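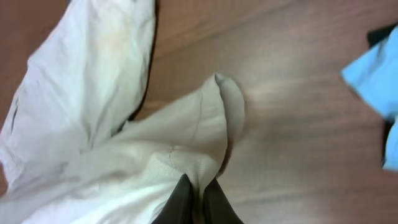 17 September 2022. Erkik gripper kit, trial loan, cloth handling

Second session with the kit from Painemal. Fitted to the small arm, wrist camera on, factory fingers. Firmware left as delivered.

Cloths used: the white ones and the light blue ones from the Wundia bale. White has a twill-like weave and a short seam, which makes a useful landmark when checking where the fingers have closed. One white has a faint orange-yellow stain. Kept it in the set.

Pinch and lift
Fingers close on a narrow strip and the cloth tents above them. Closing force at 30 per cent of range. At lower settings the strip slid out on the lift. Higher settings not tried on cloth yet.
Approach height matters more than force. Too low and the fingertips drag on the table, too high and they close on air. The manual gives one figure for all fabrics and it is wrong for ours.

Camera
Exposure is set for the wood, so the white washes out in the nearer folds. The polished top also throws back the overhead light. Fixed exposure at 2000 microseconds was better than auto. Try a matt sheet over the table before blaming the sensor.

Software
Grasp planner picks the highest fold by default. Fine for single cloths. With two cloths touching it took both, so keep white and blue well apart for now. Log file stops at 333 entries and overwrites without a warning. Reported to Painemal, no answer yet.

Compared with the Pornmont unit we had in May: quieter, slower to open, mounting plate much better made. Spare fingers cost extra on both.

To do
Repeat 30 lifts per cloth at the same force.
Measure finger wear.
Ask for the return date on the loan.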